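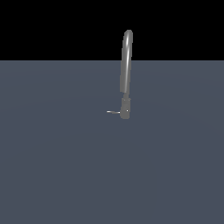
About us

Hello, and thanks for clicking on the page that hardly anyone clicks on! I'm Ketill Egilsson and I run Trenby, a small evening language school above a bike shop. We teach Icelandic, Ukrainian and Portuguese to grown-ups who mostly have jobs, children, dogs and very little time for homework.

I started Trenby after moving here from Akureyri and putting a card up in the library window offering Icelandic lessons. I expected a couple of people who'd been on holiday and liked the waterfalls. I got those, and I also got a retired vet who wanted to read the sagas, a choir that needed help with its vowels and a man who had fallen in love with somebody from Selfoss (they're married now, and his grammar is still dreadful). We did the first lessons round my kitchen table, with my neighbour's piano practice coming through the wall.

Ukrainian came next, and then Portuguese, so now we have 3 languages and a proper front door. The kitchen table came with us, by the way. It's in the back room and it still wobbles.

How we teach

I was taught languages very badly at school. I could recite the German prepositions in order before I could ask for a glass of water, and I've held a grudge ever since. At Trenby you'll talk in the first lesson. It'll be short and full of mistakes, and your teacher will be delighted with you anyway. Grammar turns up when you start needing it, usually about the time you get cross and say "but why does the word keep changing?" In Icelandic that tends to be week two.

We don't have a big textbook. Each language has its own course, written by the people who teach it. The Ukrainian one is called Zirka, the Portuguese one is Varela and the Icelandic one is Skomano, a name that means nothing at all in Icelandic. My daughter made it up when she was small and I promised her I'd use it for something. We rewrite bits of all of them every March, when the evening groups take a break and I finally get to fix the spelling mistakes that students have been circling in red for me all winter.

Classes are small. If a group gets too big to fit round one table we split it, and that's the whole of our admissions policy.

What we're like on the website

Lessons aren't all in the building any more. The listening exercises, the word lists and the recordings of me reading the weather forecast very slowly are all on the student pages, and you can go back to them as often as you like. There are 198 short recordings up there at the moment, and plenty of them have a kettle in the background – sorry, the back room is also where we make the tea. 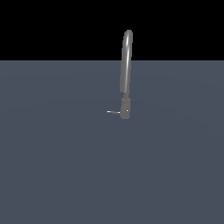 Grey arm above a blue-grey floor, computer-rendered

Who comes here

All sorts, really. Some people are learning a grandparent's language and want to surprise them on the phone. Some have a partner's family to impress, and some have just moved their brain into a lower gear after retiring and want to give it a bit of a push. We've had night-shift nurses who do their homework at four in the morning and send it in with little notes about the sunrise. You don't need any exams or a special talent, and please don't tell me you're "no good at languages". Everyone says it at the door, and I've stopped listening!

We don't do exam preparation, and we don't teach children's groups. There are people in town who do both much better than we would, and I'm happy to point you to them if you ask.

The practical stuff

Evening groups run for an hour and a half with a break for tea. A term is ten weeks. If you miss a lesson your teacher will send you what you missed, and you can join another group that week if there's a chair free. The new term starts on 1st May, and you're welcome to sit in on one lesson before you pay for anything.

The stairs are steep and there's no lift, I'm afraid, so we also run a ground-floor group in the café next door for anyone who'd prefer it. Same teachers, same course, better cake.

If you'd like to come along, send a note through the contact page and tell me which language you're after and which evenings you can't do. I answer everything myself, usually with a cup of coffee going cold next to me. Sjáumst!

Ketill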